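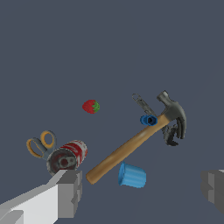
Fulgencio Quintana repariert seit seinem Berufsanfang Akkordeons, und seine Werkstatt in Figueroa ist in all den Jahren kaum größer geworden. Man kommt durch einen Hof hinein, links steht die Werkbank, rechts das Regal mit den Instrumenten, die auf ihre Besitzer warten. Wir haben uns im Mai mit ihm getroffen, vormittags, weil er am Nachmittag stimmt und dabei niemanden im Raum haben möchte.

"Beim Stimmen höre ich jeden Lastwagen", sagt er. "Vormittags mache ich die groben Sachen. Balg, Leder, Klappen. Da kann man sich unterhalten."

Quintana hat das Handwerk bei Sollia gelernt, einem Betrieb, der damals noch selbst Akkordeons baute und heute nur noch Ersatzteile verkauft. Sechs Jahre war er dort, zuerst in der Balgabteilung, danach bei den Stimmplatten. Den Balg nennt er bis heute den Teil, den die Leute am meisten unterschätzen. Er besteht aus gefalteter Pappe, Leinen und Leder, an den Kanten sitzen Metallecken, und wenn eine einzige davon locker ist, zieht das Instrument Luft.

"Die Kunden sagen dann, es sei leise geworden. Sie drücken fester, und davon wird es schlimmer. Ich hatte schon Instrumente hier, bei denen der Spieler zwei Jahre lang mit der halben Luft gearbeitet hat."

Ob der Balg dicht ist, prüft er ohne Geräte. Er hält das Akkordeon am oberen Griff, löst die Riemen und lässt den unteren Teil durch das eigene Gewicht sinken, ohne eine Taste zu drücken. Geht das schnell, ist irgendwo ein Loch. Geht es langsam, sucht er den Fehler an anderer Stelle, meistens bei den Klappen.

Das Leder auf den Klappen ist nach seiner Erfahrung die häufigste Reparatur. Es wird hart, vor allem bei Instrumenten, die lange auf einem Dachboden gelegen haben. Dann klappern die Tasten, und manche Töne klingen mit, obwohl man sie nicht spielt. Quintana kauft das Leder von einer kleinen Gerberei und schneidet es selbst zu. Filz kommt darunter, beides wird mit Knochenleim befestigt. Modernen Kleber benutzt er an dieser Stelle nicht.

"Der Nächste, der das aufmacht, soll es auch wieder aufbekommen. Vielleicht bin ich das selbst. Mit Knochenleim geht das mit etwas Wärme, mit dem anderen Zeug reißt man das Holz mit heraus."

Auf die Stimmplatten kommt er von allein zu sprechen. Das große Instrument, das bei unserem Besuch geöffnet auf der Werkbank liegt, hat 496 Stimmzungen, und jede davon muss einzeln geprüft werden. Die Zungen sind aus Stahl und sitzen paarweise auf kleinen Platten, die mit Wachs auf den Stimmstöcken befestigt sind. Ist ein Ton zu tief, nimmt Quintana an der Spitze der Zunge etwas Material weg. Ist er zu hoch, kratzt er näher am Fuß. Es geht dabei um sehr wenig Metall, und was weg ist, ist weg.

"Ein Anfänger stimmt immer zu viel. Er hört, dass es fast stimmt, und macht noch einen Strich. Dann muss er auf der anderen Seite zurück. Nach drei Runden ist die Zunge dünn und bricht im Konzert."

Wie lange eine komplette Stimmung dauert, will er zunächst nicht sagen, weil die Kunden ihn dann darauf festlegen. Am Ende nennt er doch eine Zahl: 16 Arbeitstage für das Instrument auf der Bank, das Wachsen eingerechnet. Das alte Wachs muss vollständig herunter, das neue wird aus Bienenwachs und Kolophonium angesetzt. Im Sommer nimmt er etwas mehr Kolophonium.

Seit einigen Jahren arbeitet Begoñe Carretero mit ihm zusammen. Sie spielt selbst und kam ursprünglich als Kundin. Ihr Akkordeon, ein Tondance mit Knopfgriff, hatte auf der Bassseite einen Schaden an der Mechanik, und weil Quintana wenig Zeit hatte, zeigte er ihr, wie man die Hebel ausbaut und der Reihe nach auf ein Brett legt. Eine Woche später kam sie wieder und fragte, ob sie das nächste Instrument auch machen dürfe.

"Die Bassmechanik macht keiner gern", sagt Carretero. "Das sind viele dünne Stangen hintereinander, und wenn man eine vertauscht, merkt man es erst beim Zusammenbauen. Mir liegt das. Ich kann dabei sehr ruhig sein."

Sie übernimmt inzwischen alles, was mit Mechanik zu tun hat, er die Stimmung und den Balg. Über die Preise entscheiden sie gemeinsam. Ein Kostenvoranschlag kostet 100 Euro und wird bei einem Auftrag verrechnet. Früher war er kostenlos, aber dann brachten viele Leute geerbte Instrumente, um zu erfahren, was sie beim Verkauf verlangen können.
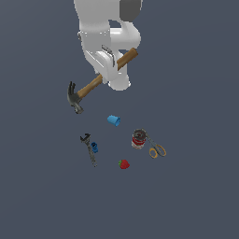

Lohnt es sich, ein geerbtes Akkordeon reparieren zu lassen?

Das hängt davon ab, ob jemand darauf spielen will. Für den Verkauf rechnet sich eine große Reparatur nach Quintanas Ansicht fast nie, die Kosten liegen schnell über dem, was ein Käufer zahlt. Wer spielen möchte, bekommt dagegen für dasselbe Geld selten ein neues Instrument von ähnlicher Qualität.

Er rät, zuerst am Instrument zu riechen. Riecht es stark nach Keller, sind meistens Balg und Leder befallen, und dann wird es teuer. Rost auf den Stimmzungen ist ein weiteres schlechtes Zeichen. Ein paar stumme Töne dagegen beunruhigen ihn nicht, oft klemmt nur ein Ventil oder es liegt Staub auf der Zunge.

Carretero ist in diesem Punkt etwas großzügiger. Sie hat im vergangenen Winter ein kleines Fletance wieder spielbar gemacht, das Quintana schon als Teilespender beiseitegelegt hatte. Die Besitzerin wollte es unbedingt behalten, es hatte ihrem Großvater gehört. "Fulgencio hat gesagt, das ist unvernünftig", erzählt sie. "Das war es wahrscheinlich auch. Aber sie spielt jetzt jeden Abend darauf, und sie hat mir eine Aufnahme geschickt."

Quintana hat die Aufnahme auch gehört. Das tiefe F sei zu hoch, sagt er, das müsse man noch einmal machen.

Zur Pflege haben beide wenige Ratschläge. Das Akkordeon soll stehen, so wie man es spielt, damit die kleinen Lederventile nicht durchhängen. Es gehört nicht neben die Heizung und im Sommer nicht ins Auto, denn das Wachs wird weich und die Platten verrutschen. Und es soll regelmäßig gespielt werden, auch wenn es nur eine Viertelstunde ist. Die Koffer hält Quintana für überschätzt, viele sind innen feucht, ohne dass man es merkt. Er lässt sie in der Werkstatt offen stehen, solange das Instrument in Arbeit ist.

Einen Nachfolger sucht er nicht ausdrücklich. Zwei junge Leute haben in den vergangenen Jahren ein Praktikum bei ihm gemacht, eine von ihnen baut heute Orgeln. Carretero würde die Werkstatt weiterführen, allerdings müsste sie dafür das Stimmen lernen. Damit hat sie angefangen, an einem Satz alter Platten, die nicht mehr gebraucht werden.

"Sie macht noch einen Strich zu viel", sagt Quintana. Dann schaut er auf die Uhr. Es ist kurz vor eins, und um zwei will er stimmen.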